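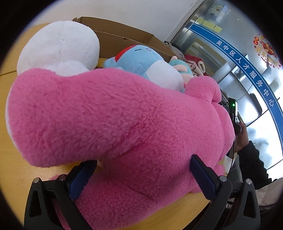
Helju Kuusk thinks the stuffed animals should go last, after the books and the puzzles, when everyone is tired and wants something easy. She has told me this twice now, and both times I nodded and then went straight for the stuffed animals anyway. I can't help it! They're the fun part, and the Plondari toy swap has more of them this winter than I have ever seen in one place.

If you missed the notices in December, the swap is back, and it's back in the long room behind the Stenholm bakery on Powell Street. Doors open at 10 on January 3, 2026, and we close up at two, or whenever the cocoa runs out. You bring what your kids have outgrown, you get a paper ticket for each thing, and you trade the tickets for whatever catches your eye. No money changes hands except at the cocoa table (and even there it's a jar).

I spent most of yesterday at the sorting table with the plush boxes. The big shaggy pink one is my favorite so far – it's so large that it takes up a good stretch of table all by itself, and I've been shoving it from one side to the other to get at the smaller ones. There's a fluffy white one, a light blue one with a white belly and a red band over its head, a little teal one, and a doll with red yarn-like hair that I am already a bit attached to. My daughter had one with the same sort of hair and carried it around until the hair was mostly knots.

The final tally of soft toys handed in is 471. I know the number because Tudur Harries writes down every drop-off in a green notebook and read it out to us over lunch. Last winter we had so few that the plush table was bare by eleven, and there were some long faces in line. This time there should be plenty for the late risers, too.

Now, a few things people have been asking me at the grocery store.

Yes, you can come without bringing anything. Ask at the door and you'll get three tickets to start with.

Yes, big toys cost the same as small ones. One ticket, one toy. Corina Lanz argued for two tickets on the really big ones and she made a pretty good case, but we put it to a show of hands and one ticket won. So whoever gets to the pink giant first is getting a bargain, and had better have room in the car.

No, we can't take car seats, cribs or anything with a cord that's been taped up. We had 30 pounds of stuff like that left by the back door in December and it all had to be hauled to the dump. Please don't!

And yes, everything soft gets washed if the tag says it can be. Mevico, the laundromat next to the post office, is letting us use the two big machines after closing. The long-haired ones are a pain. You have to put them in a pillowcase, run them cold, and then go over the fur with a dog brush once they're dry or they clump up. I brushed a lion for most of an evening and he still looks like he slept in a hedge – he'll be on the one-ticket table with the rest and I hope somebody loves him.

Toys with loose eyes or open seams go in a separate box, and Oluwatosin Okonkwo is taking that one home to mend. If you can thread a needle and have a free hour before the swap, call the bakery and leave your name. There are 49 in the mending box at last look, mostly small jobs, a popped seam or an ear hanging by a thread.

Parking is on the street or in the church lot, which has 30 spaces and usually fills up early. The bakery has asked us to keep the alley clear for the bread van, so no quick stops back there, even if you're only dropping off a bag. Strollers can come in by the side door, where there's no step.

Elis Powell will be at the front with the tickets from opening time. Late drop-offs are fine until noon. Bring your own bags if you can, because we ran out last year and people were walking down the street with bears under both arms.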